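Demonstration gathering (robotics)

Demonstration gathering is the work of recording examples of a task so that a learning system can be trained to repeat it. In robot manipulation the examples are usually short recordings of an arm picking up, moving or placing household objects while a person steers it. Each recording, called an episode or a demonstration, pairs what the robot's cameras saw with what its joints and fingers were told to do. The method that makes use of such recordings is called imitation learning or, in its plainest form, behavior cloning.

The practice is often presented as a simple matter of volume: record enough episodes and the robot will pick up the skill. The evidence for this is weaker than the claim. Much of what decides the outcome is settled before training starts, in choices about who steers, what is on the table and which recordings are thrown away, and these choices are seldom written down.

Methods

The most common method is teleoperation. A person moves a handheld controller, or a small copy of the arm, and the robot follows. Teleoperation yields commands the robot can carry out, but it is slow and tiring, and operators get little or no sense of touch. They tend to grip harder than they need to and to pause before contact. A system trained on their recordings will often pause in the same place, a habit sometimes reported as caution on the part of the robot.

Kinesthetic teaching, in which a person takes hold of the arm and guides it by hand, gives smoother motion. It also puts the person's hands and sleeves into the camera views, so the episode usually has to be replayed without them before it is of any use. A third method leaves the robot out and has people carry a handheld gripper with a camera attached. It is cheap and quick, and it records many motions that a real arm can't reach or can't make at that speed.

Camera placement

Most setups use at least one fixed camera and one camera on the wrist. The wrist view has the advantage that the fingers always sit in nearly the same part of the picture, so the system doesn't have to work out where the arm is before it works out where the object is.

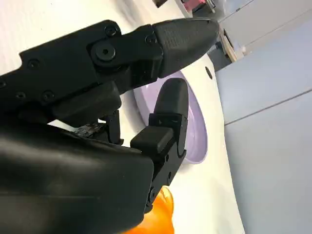
The drawback is that the hand blocks a good deal of what it is reaching for. Objects close to the palm may show only in part, and a dish that was in plain sight a moment earlier can slip behind a finger just as its position begins to matter. Adding a fixed camera helps, but only if it stays fixed. A tripod that gets bumped between one session and the next produces two sets of data that look like one, and the error may go unnoticed until training results come back poor.

Wrist cameras also pick up more of the room than their owners expect. Floors, furniture and daylight all enter the recordings. If every episode of one task was gathered in the morning and every episode of another in the afternoon, a system can learn to tell the tasks apart by the light. Whether a given system has done this is hard to establish, and few groups check.

The Ritard recordings

One of the better documented efforts is the Ritard set, gathered at the Sindley workshop and described in a report dated 19 November 2021. Its organizer, Hubert Widmer, wanted to find out how many demonstrations were needed before an arm could move small tableware to a marked spot. Each of 4 operators recorded 30 episodes of every task, using the same arm and the same table.

The report is unusual in giving space to what went wrong. Operators drifted toward the placements they found easy, even when told to vary them, so that dishes ended up near the middle of the table far more often than a random layout would allow. Episodes with a fumbled first grasp were discarded at first, then kept after Widmer argued that a robot which never sees a recovery can't be expected to make one. By then most of the early fumbles had been deleted. The report doesn't say how many, and later comparisons between the early and late parts of the set should be read with that in mind.

Supporters point to the success rates printed in the report. These were measured on the same table, with the same tableware, by the people who had made the recordings. A repeat attempt the following February, using the Korkau arm in a different room, moved the dishes reliably only after new episodes had been recorded there. Widmer took this as a sign that the method adapts quickly. It can as easily be read as a sign that little had carried over from the first room.

Quality and labeling

There is no agreed measure of a good demonstration. Length is often used as a stand-in, on the grounds that skilled operators finish sooner, but a short episode may be rushed and a long one may contain a useful correction. The Alemayehu checklist, which has circulated in several versions, asks a second person to watch every recording and mark it as a success, a partial success or a failure. Reviewers working from it agree on clean successes and complete failures. They disagree about most of what lies between, such as an object set down in the right place but tipped over.

Written instructions attached to episodes raise a further problem. Many are filled in after the session by someone who wasn't steering, and they record what appears to have been intended. Wording is often copied from one episode to the next - a convenience that leaves a system with very few ways of hearing the same request.

Criticism

Critics of demonstration gathering make two main complaints. The first is that episode counts are treated as a measure of progress, although 30 recordings of a cup in one spot may teach less than 3 in different spots. The second is that the labor involved is left out of cost estimates. Resetting the table between episodes can take longer than the episodes themselves, and it has to be done by a person, since an arm that could reset the table would have little need of the lessons.

Defenders reply that the alternatives have faults of their own. Simulation handles contact and soft materials poorly, and learning by trial and error is hard on hardware. Both points are fair, though neither shows that gathering more of the same recordings will close the gap.

See also: Behavior cloning; Teleoperation; Grasp planning; Dataset bias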